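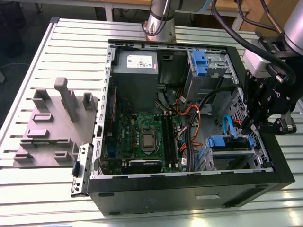 Week 9: The Disassembly Club Meets Its Match

Thursday, January 27, 2022

I joined the robotics club at Gurton for the free pizza, and I've now gone a full semester and a bit without pizza. What I have is a desktop computer lying on its side with its guts showing, two arms, and a spreadsheet with 2,709 rows that Corina Plattner calls "the log" in the tone other people use for scripture.

The project is called Firnano, a name chosen before my time by people who have since graduated and won't answer email. The goal is to get the arms to take apart an old PC and put the pieces somewhere sensible. A bored teenager with a screwdriver can do this in ten minutes. We've been at it since June.

I used to think the motherboard would be the scary bit, with all those little chips and capacitors waiting to be snapped off. Nope. The motherboard just lies there. My enemy is cable. Orange, black and yellow, it comes off the power supply and wanders down through the middle of the case right beside the memory slots, and it never wanders quite the same way twice. You teach the arm a nice clean path on Monday, someone nudges the bundle, and your nice clean path now goes through a wire.

The drives are more my speed. Whoever designed this case used blue plastic for the rails and the latch, and I'd like to shake that person's hand. Blue is easy to find. I've been assigned the lower drive bay, so my evenings go like this: bring the gripper in over the bay, stop, squint, back it off, write a row in the log. The blue SATA cable loops up right where I'd like to put a finger. Also blue, of course. My color filter was thrilled.

Then there's the gray fixture plate next to the case. We printed it ourselves, and the version on the table is revision 4. Revision 3 had the tall post too far forward and I walked into that problem face first (the arm did, I mean, but I was driving). Corina redrew it over a weekend and has mentioned this weekend several times.

The Sandeck demo is coming up and we still have to pick which step to show. I voted for the drive. Corina wants a memory stick, live, in front of people. We're trying both on Saturday, and I'm bringing my own pizza.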